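How to check a second-hand pallet of returns before you pay for it

Tymofii Koval, March 19, 2018

Every few weeks someone writes to tell me they have found a pallet of customer returns going for 400 pounds, with goods on it "worth" 1620. I have bought enough of these to doubt the second figure every time. The method below won't make you rich, but it may stop you buying a heap of broken kettles.

Step 1. Ask for the manifest
A manifest is the list of what is on the pallet. If the seller says it is "mixed household" and leaves it there, walk away. A proper list gives the item, the quantity, the shop price and the condition grade. Vavham, where I bought my first lot, sends a spreadsheet the day you ask. Dirkier sent me a photo of a clipboard.

Step 2. Ignore the shop price
Sellers love the recommended price. It tells you what someone hoped to get for the thing when it was new and in its box. Look up what used ones have sold for, leaving out the hopeful asking prices, and write that next to each line. For anything graded C or lower I put down nothing at all. You may think this harsh. Try selling a grade C hairdryer.

Step 3. Take off the costs
Delivery, packaging, selling fees, postage, the tip run at the end. I take off delivery first, as it is often quoted without VAT and then grows. A pallet to my address in January cost 100 pounds to move, and the seller had called carriage "minimal".
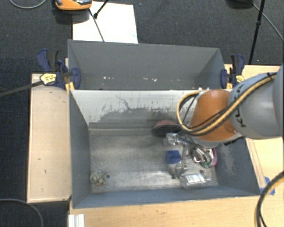 Can I trust the condition grades?
Only as far as you can trust the person who wrote them. There is no shared standard, so a B from one firm may be a D from another. Ask what was tested and how. "Visually inspected" means someone looked at the carton.

Step 4. Go and see it
If the warehouse allows viewings, go, and take a torch and a plug-in tester. Look at the bottom layer, where the crushed boxes tend to live. Check a few lines against the manifest, starting with the dearest ones. If the most expensive item can't be found, the rest of the sums don't matter much.

Some sellers say viewings are impossible for insurance reasons. Maybe so. I still offer less for a pallet I haven't seen — usually a lot less.

Step 5. Read the terms
Search for "sold as seen" and "no refunds". Then look at who you are paying. Lirnotero takes the money itself and invoices under its own name. Prokopenko passes you on to a third party whose name appears only on the bank details, and I won't use them again until that changes.

Step 6. Set a top price and stick to it
Add up your own figures from step 2, take off everything from step 3, then halve what is left. Pay no more than that. The half you threw away covers dead stock and your own hours, which the cheerful videos on this subject tend to leave out.

If you are outbid, let it go. There will be another pallet along shortly, very likely with the same kettles on it.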